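Sorting out the spare room before the move

I have lived in this flat for a long time and I have to be out of it by the end of March. The spare room is where everything ended up, so I started there. I got going just after nine in the morning with a cup of tea and a roll of bin bags.

My cousin Jovita Aguirre told me to do one surface at a time and leave the floor until last. I cleared the low black cabinet first and used it for whatever I was working on. The big orange 99 bag went on top with the red and white striped clothes in it, and I put the loose keys along the front where I could see them. 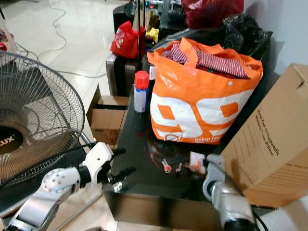 The keys

I should have dealt with these years ago. One set opens the meter cupboard downstairs and has to go back to the landlord, Mr Ventura, who charges 28 for every set that goes missing. The rest I am less sure of. One might be for the old bike lock, and one is probably for a suitcase I gave away. I tried them in every door in the flat and wrote down what fitted. Anything without a match is going in an envelope, and if I haven't needed it by summer I'll throw it out.

If you are doing the same job, tie a label on each key as soon as you know what it does. I have used string and bits of cereal packet before now and it works perfectly well.

The clothes

The striped things are staying. They wash well and they take up less room in a soft bag than they would in a box. I thought about rolling everything and decided it wasn't worth the effort for a move across town. Bags with handles are easier on the stairs anyway, and we have 74 stairs and no lift.
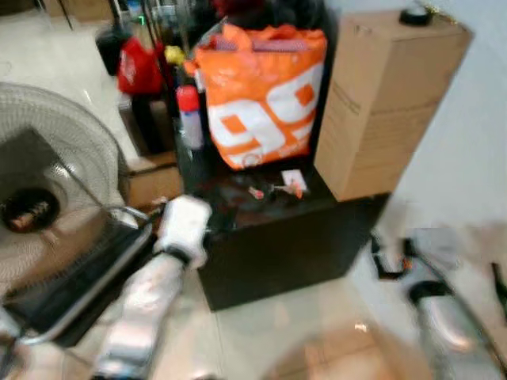 I had a quote from Kuo, the removal firm my neighbour Myrto used, and it came to 90 for a man and a small van for the morning. That seemed fair. They asked for boxes to be taped shut and for bags to be tied at the top, so there is still some tying to do. They also want fans packed last and carried upright, and I would have done that in any case.

The memory foam pillow is coming with me too, in its cardboard box. It is awkward to carry, but I sleep badly without it.

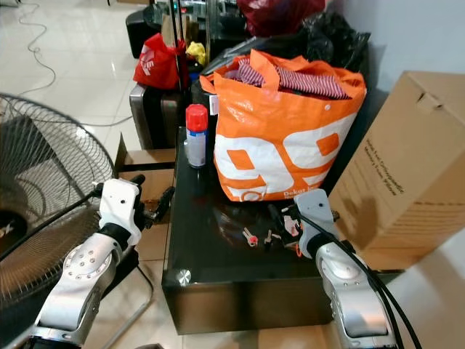 Aerosols are the one thing Kuo won't take in the van, so the spray can will have to travel with me on the bus. The black cabinet itself is going to Nazareno, who has wanted it for his hallway for ages. He is fetching it the evening before the move, and I need to have the top clear by then.

Next is the kitchen. I have two drawers of takeaway menus and batteries to go through, and I still haven't rung the electricity people with the meter reading.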